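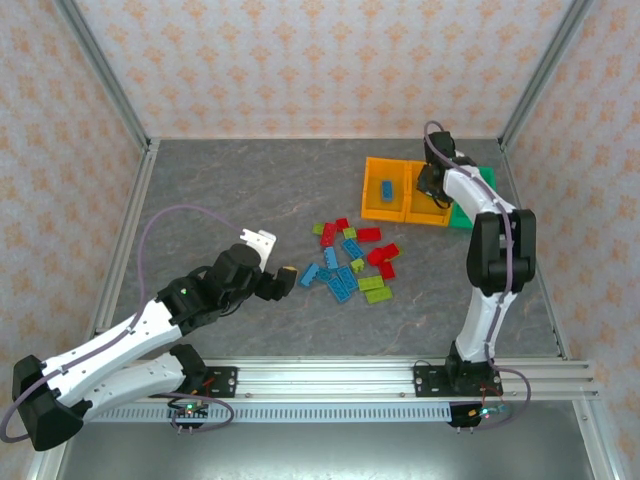
Sort Your Bricks by Color and Don't Let Anyone Talk You Out of It

By Zoi Gkikas
18 February 2026

93 shares | 8 comments

I have been told, by people I like and by one man in a hobby shop in Wadgate whom I had never met before, that sorting toy bricks by color is a beginner's mistake. The serious way is by shape. You put all the flat ones together, all the long ones together, all the little stubby ones together, and then when you need a certain piece you go straight to it. Color, they say, you can pick out by eye.

I've tried it their way. I gave it a whole December, with 50 small drawers and a label on every one, and by the end I had a cabinet that looked wonderful and a family that wouldn't go near it. My nephew would open a drawer, look at the label, look at me, and put his handful of bricks back on the table. Who can blame him? He was six. He knew what red was. He did not know what I meant by "narrow, medium."

So I went back to color, and oh, what a relief! Three colors, three bins, and everybody who comes through the door can help. My mother can help. The neighbor's toddler can help, more or less (there is always some blue in with the green after she's been here, and I fish it out later with a cup of tea beside me). You don't have to teach it. You hold up a brick and the bin is right there waiting.

And the sound! I will defend the sound of a brick dropping into a bin against any music you care to name. The first few are the best, when the bottom is still bare and each one lands with a proper clack. After that it softens as the pile builds, and by then you've got your rhythm and you don't want to stop. 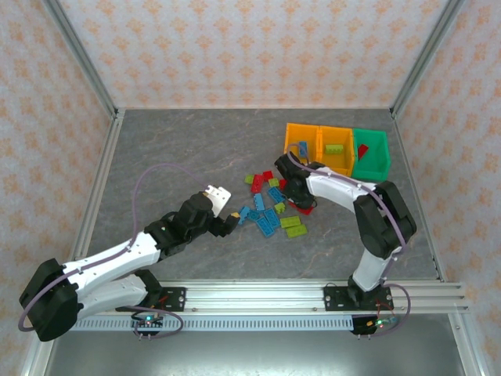 I also think a small pile beats a big one, and this is where I part ways even with my fellow color people. My friends in Motness tip out the whole tub, 300 pieces or more, right across the floor, and then wonder why everyone wanders off halfway through. Put out a couple of handfuls instead. A heap you can see the end of is a heap you'll finish, and when you've finished one you very often want another.

Use a table, too, if your knees are anything like mine. A plain top in a quiet color is ideal, something gray or white where a red brick jumps right out at you. We sorted for years on my grandmother's flowered oilcloth from Quintanilla, a lovely thing, and the small pieces simply vanished into the roses. Save the pattern for the walls, I say. I'm very fond of a patterned wall.

As for bins, the color of the bin matters less than people think. It's nice when the green bricks have a green bin, but I've kept blue ones in an orange tub since forever and the brain gets used to it after a minute or two. What I do care about is that the top is wide and open, with no lid. A lid is one more thing to do, and a child with both hands full won't do it.

The shape people are right that it takes me longer to find one particular piece when I'm building. Fine! I rummage. Half of what I've built in my life came from rummaging - I went in for a long blue one, came up with something else, and the boat turned into a bridge. My sister in Brestis still has that bridge on her windowsill.

If you have a cabinet of tiny drawers and it makes you happy, keep it and enjoy it. But if you've got a tub of mixed bricks in the closet that you've been dreading, get three bins out tonight and start with the reds.

Share this 93 | Comments 8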